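Food Storage and Handling, Unit 5: Water Loss in Stored Root Crops

Reading for this unit: the Nornwood storage packet, sections on humidity and on surface damage. Bring a calculator to the workshop.

1. Why weight loss matters

A harvested tuber is still alive. It takes in oxygen, gives off carbon dioxide and heat, and loses water through its skin for as long as it is held in storage. Growers are paid by weight, so water lost in the store is income lost. Past a certain point the product also softens and wrinkles, and it is graded down or rejected.

Total weight loss has two parts. Respiration uses up dry matter, and transpiration removes water. In a well-run cool store the second part is much larger than the first. For the exercises in this unit, respiration loss is ignored.

2. Shape and surface area

Water leaves through the surface, but it is drawn from the whole volume. The ratio of surface to volume therefore sets the pace. A small item has more surface per unit of weight than a large one of the same shape, and dries out faster. Long, thin roots such as carrots do worse than round ones. 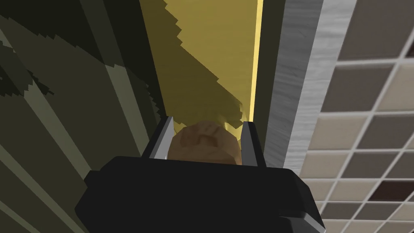 Figure 1. Rounded item with an irregular, lumpy surface.

In the exercises we treat a tuber as a sphere. This gives a low estimate of the true area, as bumps and hollows add surface without adding much volume. The Alico tables correct for this with a shape factor. Use the value printed at the head of each table and do not carry a factor over from one crop to another.

3. The driving force

Air inside the tissue is close to saturated. Air in the store usually is not. The difference between the two vapor pressures drives the loss:

rate = k x A x (p1 - p2)

where k is the transfer coefficient of the skin, A is the surface area, p1 is the vapor pressure just under the skin and p2 is the vapor pressure of the store air. Keep the units consistent.

Raising the relative humidity cuts the loss directly. Lowering the temperature of the crop also helps, as p1 falls with it. Cold air blown over a warm crop has the opposite effect at first - p1 is still high while p2 is low - and much of the season's loss can happen during this pull-down period.

4. Skin condition

The coefficient k is not fixed. It is high at harvest, falls as the skin sets and wounds heal over, and rises again with sprouting. Cuts and scrapes raise it locally, which is the reason for a curing period before the temperature is brought down.
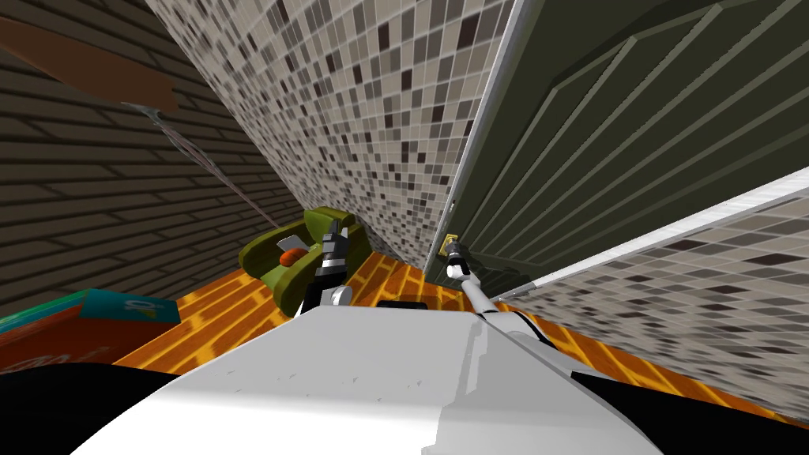 Sampling for weight loss must follow the same items through the season. A fresh handful taken from the pile each time measures the spread between tubers and says little about drying. Mark each sample, weigh it, return it to the same position and record the store temperature alongside. Keep the record with the sample: a flat tag or folded card, like what the pale piece lying with the orange-red item in or on the olive-green object looks to be, is the right sort of size. Write on it in pencil. Weigh the tag separately and subtract it.

5. Worked problem

A tuber weighs 200 g at loading. After a period in store it has lost 5 percent of its starting weight. Find the final weight.

Loss = 0.05 x 200 = 10 g
Final weight = 200 - 10 = 190 g

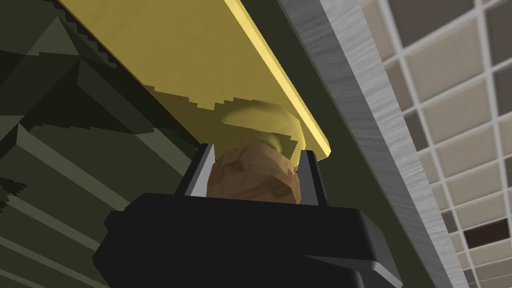 The same percentage applied to a 600 g sample gives a loss of 30 g and a final weight of 570 g. Equal percentages do not imply equal conditions. The larger sample may be a single item or several, and the surface area differs in each case. Always state which.

6. For the workshop

Prepare problems 2 and 5 from the Ukent sheet. In problem 2, take k as constant and ignore the pull-down period. In problem 5, use the MacDonald humidity chart and read values to the nearest whole percent. Show units on every line.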